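3.2 What leaders' meetings leave behind
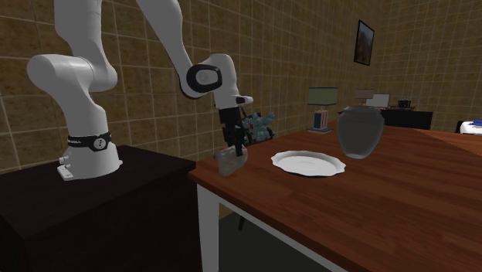
Figure 4. Simulated robot arm on a black pedestal, beside a reddish-brown table.

I came to joint statements by accident, while helping Purificación Quintana sort her collection of government press notes, and I've been hooked ever since. When two prime ministers meet, somebody has to decide what the public gets: a joint text, two separate texts, or just a few lines and a handshake. I wanted to know whether that choice tells us anything about the talks (I rather hoped it would!).

So I read 1,511 notes on two-sided meetings, and 357 of them came with a joint text. The rest were put out by one side alone, usually the host, and they're a mixed bag – some run to three pages, others barely name the guest. I left out phone calls. I also left out meetings held in the corridors of larger summits, though Ngọc Thân still thinks I was wrong to do that, and we argued it over most of November.

The joint texts are longer but, to my ear, much flatter. You get "close ties" and "shared concerns" again and again, and the sore points tend to turn up only in what each side tells its own press later the same evening. I found 133 joint texts where the two capitals went on to brief in plainly different words, and in 63 of those the split was over money. Energy prices came up a lot too, but I haven't coded them separately, as they overlap so badly with trade.

Silence was harder to deal with. A missing statement may mean a row, or it may mean the guest had a plane to catch, and the notes don't say which. I've coded these cases as "no text" and take them up again in section 3.4.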